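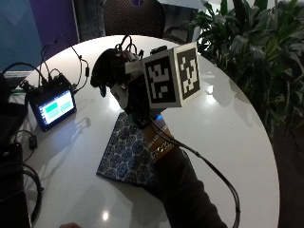 Do I need the marker cube if the glove already has finger sensors?

For hand position in the room, you do. Finger sensors report how far each joint is bent and know nothing about where the wrist is, so you need markers, a tracker or some other outside reference for that part.

Full question, posted by Takumi Minami

I'm part of a small group at the Dusbridge workshop and we want to teach a tabletop arm to handle cloth. Folding a napkin would be plenty for a first goal. The plan that keeps winning the vote is a rig worn on the hand, with fiducial markers on it for a fixed camera, sensing on the fingers, and a little touchscreen on the table to start and stop a take.

I'm the one in the group who isn't sold. Every build log I read ends at the part where the rig goes on the hand and looks great. Very few of them get to a robot doing anything. Before we spend the rest of our budget I'd like to hear from people who have gone further than that.

What I want to know:

Is a printed marker cube good enough, or will it drop out every time the wrist turns?

Do the cables become a problem? Ours run off the wrist and over the edge of the table, and I keep picturing them dragging the cloth along.

Is cloth a dumb thing to start with?

Somebody in the group keeps quoting a builder who says 60 takes is enough to train on. I can't find where that number came from and I don't believe it.

3 answers

Answer from Hanneke Peeters (marked as most helpful)

You're right not to believe it. Sixty takes of what? Picking up a block from the same spot, with the same light, maybe. A cloth never lands the same way twice. When we did our towel project in Dreradbridge we had 1,052 takes by the end of October and the arm could grab a corner, most days. It could not fold. I'd be suspicious of anybody who gives you a number without telling you what the arm did afterward and how many times they let it try.

On the markers. They work until they don't. A camera has to see a whole marker, border included, at an angle that isn't too steep. Turn your palm up and it's gone. Two faces set at an angle to each other help a lot, and more faces help more, but each one is another thing sticking off the back of your hand, and you start moving like a person with a box strapped on. That last part bothers me more than the dropouts do. You can fill a short gap in the tracking with software. You can't fix a demonstration where the person was reaching in a strange way to keep the markers facing the camera, and people do this without noticing, me included.

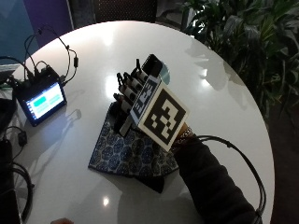
Lighting matters more than you'd guess, too. A glossy table throws the ceiling lights straight back up, and if one of those bright spots lines up with the wrong part of your view you lose detail right where the fingers meet the fabric. We laid down a matte desk mat and it was the cheapest improvement of the whole project. Print the markers on matte paper as well. Ours were laminated at first because somebody thought that looked more finished, and we threw out two evenings of takes over it.

Cables: tape them to the forearm, leave a slack loop at the elbow, and send them off the table on the side away from the work. If a cable touches the cloth during a take, delete the take. You will be tempted to keep it.

Pick a cloth with a busy print if you can. A plain one is awful for a camera to make sense of once it's wrinkled. A bandana is fine. I would not start with a fold, though. Start with flattening, or just dragging a corner to a spot you've marked with tape. It's boring and you'll find out within a week if your pipeline works at all, and that's the question you should be asking before you ask anything about folding.

One more thing you didn't bring up. Check your clocks. If the finger readings and the camera are off from each other by even a little, the data will look perfect on screen and be useless for training. Tap the table hard with one finger at the start of every take and compare the two streams. We skipped this for the first 97 and had to toss them all.

Answer from Vilmos Jakab

just buy the Skosedia kit, it does all this already. we had it going in one afternoon

Comment by Katalin Simon: Going as in recording, or going as in the arm learned something from it?

Comment by Vilmos Jakab: recording. havent got to the training part yet

Comment by Katalin Simon: That's what he was complaining about in the question.

Answer from Bianka Mészáros

I'd go a different way from Hanneke and skip the worn rig completely. Build a hand-held gripper that matches the one on your arm, put a wide-angle camera on it, and do the task while holding that. Your arm doesn't have five fingers. So why record five fingers? You'll spend months on "retargeting", meaning the guesswork that turns a human hand into two jaws, and in my experience that step is where these projects quietly die.

It has its own headaches and I won't pretend it doesn't. A fisheye view is mostly room. You get ceiling, walls, whoever is standing there, and the part you care about can end up small and dark off to one side. Anything that gets close to the lens blocks a huge piece of the view, your own hand especially. Look through a few clips before you record a big batch, because you may find the camera has been staring at the wrong half of the world. 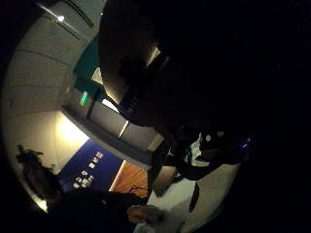
Fisheye view from the hand-held gripper, with a hand close to the lens and the white tabletop at lower right.

Also, exposure. If the room has one bright wall and you're working in shade, auto exposure will chase the wall. Lock it.

We named our gripper Major and it's on its third set of jaws. With 14 short sessions we got it to pull a cloth toward a line, and that worked a bit better than half the time, which I know isn't impressive. It's still a result I can show you, and I can't say the same for the glove we built before it. That one is in a drawer.

I don't think either method is as close to working at home as the write-ups make it sound. If your group has already bought the finger parts then fine, use them, but set a date when you stop improving the rig and try to run the arm with whatever you've got.

Comment by Takumi Minami: Thanks, both. The finger parts are already paid for, so we're going to try the tape mark idea first, with the table tap at the start. If the corner drag fails I'll bring up the gripper at the next meeting and probably get outvoted again. Hanneke, did you use the same person for all the takes or did you swap?

Comment by Hanneke Peeters: Swapped, and I regret it. Hand sizes were too different and the straps never sat the same. One person until something works.

Comment by Bianka Mészáros: Second that. And write down who wore it anyway.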